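Software Engineer, Manipulation (Planning and Tooling)
Orkora - full time, on site with some give
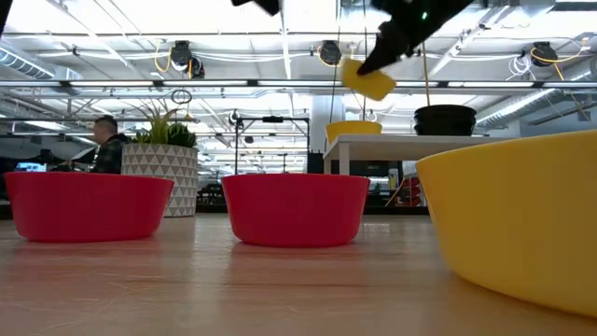

Sponge, gripper, bowls: a fair sample of the work.

Orkora writes the software that sits between a robot arm and the thing somebody would like it to pick up. Our customers run kitchens, labs and small packing lines. They do not care about our architecture, and they have told us so. They care whether the arm takes hold of the soft thing and sets it down in the right place, on a table that somebody bumped over lunch.

We need a person to own the middle of our stack. Perception hands you a guess about where the objects are. Control wants a path it can follow without complaint. You would write the part that turns the first into the second, along with the tools the rest of us use when it goes wrong.

What you would work on

Flustar, our grasp planner. It is good with rigid objects. With sponges, towels and bagged items it has opinions, and many of them need correcting.

Kaseo, our replay tool. It takes a logged run and lets you step through what the planner knew at each moment. Everybody depends on it and it was written in a hurry in January. The timeline view loads up to 300 runs and then goes away to think.

The scene setup scripts, which are older than Kaseo and have fewer friends.

You would report to Shahla Ghorbani, who leads planning and reviews code the same day, usually with a question you had hoped to avoid. The team is 5 people. You would have a desk within earshot of the robots, so bring headphones if you like quiet.

What we are looking for

Solid C++ or Rust, and enough Python to read other people's. At least 2 years of work on motion planning, grasping, state estimation or something close to it. Time spent on an arm you could walk up to counts for more with us than a long list of simulators.

You should be able to read a log file with patience. You should also be willing to throw out a clever planner when a dull one does better on the bench, including when the clever one is yours.

A degree is fine. So is not having one. If you have never used our middleware, relax - it is ours, so you couldn't have.

What we offer

Salary in line with your experience, and we'll give you the range on the first call so you don't have to sit through three more to hear it. Health and dental, paid leave that people take, two days a week from home once you know your way around. The coffee is bad and there is no plan to fix it.

How to apply

Send a resume and a short note to the hiring desk through our site, with "Hnatiuk" in the subject line. That is the internal name of the project you would join, and it helps us sort the mail. In the note, describe a bug that took you far too long to find. No puzzles, no take-home weekend. The interview is one call and one half day with us, part of it spent in Kaseo looking at a failed grasp.

Applications close Wednesday, July 21, 2021.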